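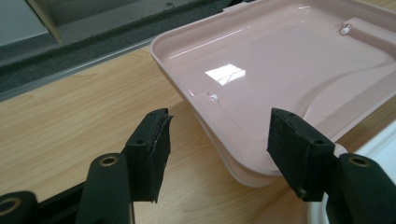 The gripper and the pink tray, as seen from the wrist.

I have been doing demonstration work since May, mostly in the afternoons, and a few people have asked me what that means in practice. The short version is that I hold a gripper in my hand, do a small job with it, and the recording goes off to train a robot arm to do the same job. The longer version is mostly about trays.

The current task is called "lift and place." You start with the gripper open, come in toward the near rim of a tray, close on the rim, lift, move it over and set it down. Then you let go and back away before the recording stops. A good run takes me 7 seconds. When I started, mine were twice that, and Merle Donnelly, who checks the recordings, sent a lot of them back.

Her notes were short. "Hesitated." "Regripped." "Too fast on the approach." The regripping was my worst habit. If I pick up a tray with my own hand and it feels wrong, I shift my fingers without thinking. With the gripper you have to open it all the way and come in again, and on the recording it looks like you changed your mind. One or two of those are useful, so the arm learns how to recover from a bad grab. Forty of them are a problem.

The other thing I had to learn was to stop using my eyes the way I normally do. The arm only gets what the wrist camera gets. I can lean over and look at the far side of a tray, but the camera can't, so if I use what I saw from up there, the recording has a move in it that makes no sense from the camera's side. Martim Lobo told me to watch a few of my own recordings every morning before starting, and that helped more than any of the written instructions. You notice how much of the view is fingers. You also notice the light. We work by a window, and a glossy tray picks up the panes as a bright patch on its floor. I asked Martim if I should close the blinds and he said no, leave them, the arm is going to meet windows.

The pads wear out. The black covering on the fingers starts to lift at the corners after enough trays, and the left one on my gripper has a flap curling up at the top. I reported it on Friday. The answer was to keep going until it touches something it shouldn't, then swap the pair. You change both sides together so they grip the same. There is a drawer of spares, and Darcy Baxter put labels on it after somebody mixed the old ones back in.

My numbers, for anyone who likes numbers: 394 accepted runs on this task so far. My best day was 55. An ordinary day is 47, and after that my wrist starts to complain and the runs get sloppy. The gripper isn't heavy, but you hold it out in front of you with your elbow off the table, and that adds up. I've started doing ten runs and then standing up, even when I don't feel like it.

We also tried remote control for two weeks, with the real arm at one end and me at the other with a pair of handles. Ivana Yáñez is much better at it than I am. There's a small delay, and I kept pushing past the point where I should have stopped. The upside is that whatever you record is something the arm can physically do, which you can't say about a person waving a gripper around. With the hand-held one I can reach into an angle the arm would never manage, and Merle throws those out too. I still prefer it. I can feel the rim when I close on it, and I couldn't feel anything through the handles.

Last week they ran the arm on what it had learned so far. I got to watch. It came in low, a bit to the left, and stopped just short of the rim before closing. I do that. I didn't know I did that until I saw it, and Ivana laughed because she had spotted it right away. It picked up the tray on most of the tries and pushed it along the table on the others.

Next up is the same task with the trays turned at odd angles, and after that something with lids. I'm told the lids are worse.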